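Storing small parts so they don't get mixed up – what works?

Posted in Home Workshop and Storage

I inherited my uncle's collection of slot car parts and I'm trying to sort it. It came in two shoeboxes with everything thrown in together: axle screws, guide pins, brushes, braid, a lot of tiny washers. I bought a Brumico cabinet with small drawers, but the washers work their way under the dividers whenever I pull a drawer out fast. Is there a better cabinet, or should I use something else for the smallest parts? I'd like to keep it all on one shelf if I can.

Matilde Pinheiro

Shaohua Qian
The drawers are fine for anything longer than the gap under the divider. For washers and brushes I stopped using drawers years ago. Use flat boxes with molded compartments, where the walls and the floor are one piece. Jernmont makes one and so does Skiseck. The Skiseck lid closes tighter, but the hinge is thin and I have broken one.

Sort by size first and by type second. If you go by type first you end up with five half-full compartments of the same screw. Label the end of the box, not the lid, if you plan to stack them. Paper labels under clear tape have held up for me. Part 522 and part 1577 in the old Kuo kits look alike but have different threads, so keep those in separate boxes. I mixed them once and spent an evening with a thread gauge.

Do the sorting on a white sheet or an old pillowcase. Dark parts show up against it and round ones don't roll as far as they do on bare wood.
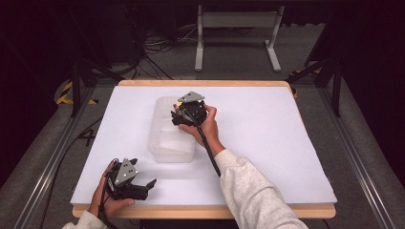
A clear box on a white sheet is the sort of setup I mean. Leave the lid off until you have finished the whole batch, then check that nothing has hopped into the next compartment before you close it.

kettle_lane
Egg cartons. Free, and you can write on them. They don't stack great.

Matilde Pinheiro
Thanks both. I ordered two of the Jernmont boxes and will keep the Brumico drawers for motors and axles. I found both of those Kuo screws in the first shoebox, so the warning was useful. One more thing – does anyone know if the old braid goes bad in storage? Some of it has turned dark.

Shaohua Qian
The dark color is tarnish. Pull a piece between your fingers, and if strands break off, throw it out. If it holds together, clean it with a little contact cleaner and let it dry before you bag it. I last went through mine in April and kept most of it. Don't store it with anything rubber.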